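4. Comparing the two grippers in the simulator

Do this before you bolt anything to the real arm. Takes less than an hour if the Koval controller profile is already loaded (see section 3). If it isn't, stop and load it.

4.1 Load the first gripper

1. Open the Gasanham bench project. Start from the blank world, no props.
2. Under Tool, pick Vesico parallel. Leave the mount offset alone.
3. Set stroke to 82 mm, closing force to 33 percent.
4. Turn on the wrist view. Leave the overhead view off, it slows things down.
5. Press Home. Wait for the status light to go green.

Note: if the arm homes with the wrist backwards, the tool was picked before the world finished loading. Close, reopen, start at step 1.

4.2 Check the wrist view

6. Jog to the ready pose. Open the fingers all the way.
7. Both fingertips should show low in the view, one each side, at the same height. One higher than the other = mount roll is wrong. Fix it in Tool > Mount, not in the camera settings.
8. Nothing in the gap yet. Don't spawn the test block until the fingers line up.

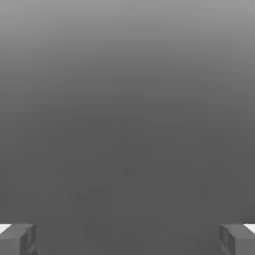 9. Save the pose as READY_A. You need the exact same pose for the second gripper or the comparison is worthless.
10. Spawn the block. Run the pick script, 90 cycles. Log goes to the project folder, not the desktop (changed in the March build).
11. Write down drops, slips and mean close time. The log rounds close time, so copy it off the panel before you hit Reset.

CAUTION: Reset clears the panel AND the saved force value. Re-enter 33 percent every time.

4.3 Second gripper

12. Swap the tool to Rosico wide. Stroke 80 mm, same force. Do not touch the wrist camera.
13. Load READY_A. Repeat steps 7 to 11.
14. Fingertips missing from the view: the Rosico fingers are shorter. Raise Tool length one notch at a time untill they show. Note the final value on your sheet.

Note: results from different blocks can't be compared. Same block, same friction, same seed. Seed is under World > Advanced.

4.4 Before moving to hardware

15. Lower the speed limit on the Koval panel. Sim speed does not carry over but the pose names do, and somebody will run READY_A at full speed sooner or later.
16. Check the cable has slack at full wrist turn. The sim has no cable.
17. Keep hands out of the gap when the gripper powers up. Both models may close on thier own at first power.

CAUTION: E-stop within reach before step 15, not after.

Log file empty? Script was run from the wrong folder. Run it again, see 4.2 step 10.

Next: section 5, mounting plate and screws.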